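Home | Kitchen | Reviews | Contact

Povska dinner plates – a quick review 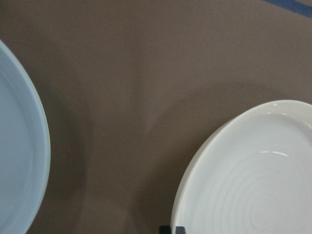

Flurina Lüthi reckons rings in the glaze are a pain to wipe clean, and she'd go plain every time. Fair call! I love the rings though (very faint, they only show up when the light hits them) and my plain pale blue one does look a bit flat next to it. Paid $38 for the set in August, no chips yet – bit heavy for my cupboard, but they're my favourite colours.

5 comments | Last updated August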